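Getting a TV premiere or finale party ready at home

Awards nights, season premieres and reunion specials all run long, and most of the work of having people over can be finished before the red carpet coverage starts. These tips are for an ordinary living room and an ordinary kitchen.

Check the start time twice. Pre-show interviews often begin an hour or more before the main event, and they may be on a different channel or app. Sign in that morning and let any updates finish. If you lost the password after the last finale, you want to find that out at noon.

Move the seats before you move the food. Put the low chairs and floor cushions in front and dining chairs behind. Sit in the worst spot and look at the screen. If a lamp shows in the glass, turn it off or shift it to the wall behind the TV.

Pick food that can be eaten with one hand in the dark. Meatballs on picks, small rolls, cut vegetables and popcorn all work. Skip soup and anything with a loose sauce. Popcorn keeps its crunch in a paper bag with the top folded over, and goes soft in a covered plastic bowl.

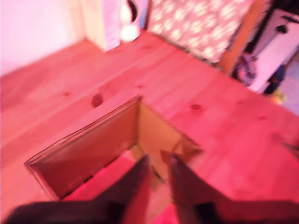
Dips should go out in two small bowls, one now and one held in the fridge for the second half. Swap the whole bowl – don't top it up. Anything made with mayonnaise, sour cream or soft cheese should not sit out for more than two hours.

For a red carpet look, use a plain red cotton runner from the front door to the living room. Tape the edges flat with painter's tape, which comes off most floors without a mark. Paper runners tear as soon as someone walks on them in heels. Shake the cotton one outside the next day and wash it cold by itself the first time, as red dye runs.

Ballots are easy. Print the list of nominees, leave a pencil with each one and collect them before the first award. A muffin tin holds 24 mini cupcakes if you buy the mini size, and one of those makes a good enough prize.

Spilled red wine on upholstery should be blotted with a dry white cloth, then with cold water. Work from the outside of the stain to the middle. Test any cleaner on the back of the cushion first.

Run the dishwasher empty before guests arrive – then glasses can go straight in during the commercials. Put a second trash bag under the first one in the can.

Last updated Sunday, June 8, 2025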